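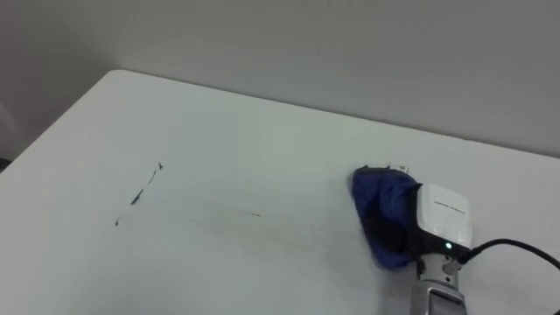 I've been putting off writing about the wiping planner for months, mainly because it kept changing under me, but it's December and I finally like it enough to show it off!

The basic trouble with cleaning a table is that the goal moves. Pick up a cup and you're finished when the cup is up. With marker on a white tabletop, one pass might leave a line, half a line, or a gray smear that's hard to tell from the table itself. My first version planned every stroke up front from a single look and then ran them all blind. It was very confident and it missed a lot.

The new one (I call it Brevik, no deep reason) looks again after each stroke. A small segmentation net gives every patch of table a dirt score, and the planner chases whichever cluster scores highest for the least arm travel. Dark streaks are easy. Faint smudges are where it gets fun, because set the threshold too low and the arm will happily scrub a shadow forever. Araceli Maldonado suggested keeping a short memory per patch, so if 3 passes don't change the score, we drop it and move on. Fifteen lines of code, and I wish I'd had them in spring.

Training data is 3382 labeled crops, 900 of them nothing but smudges. I labeled those with a lot of coffee and a monitor turned up too bright.

The other big change is pressure. Benjie Espiritu rewrote the controller so we command a downward force and let the height float, and wow, what a difference. A bunched-up cloth is never the same thickness twice! Before that I was tuning a z offset by hand every time the cloth got regrasped, and I had six of them saved in a config file with names like "thick_maybe."

Still on my list: the cloth hides the very spot being wiped, so the arm has to back off before each new look, and that eats time. I want to try predicting the result from the stroke and only checking every second or third pass. Benjie thinks it'll drift. I'm going to try it tonight anyway.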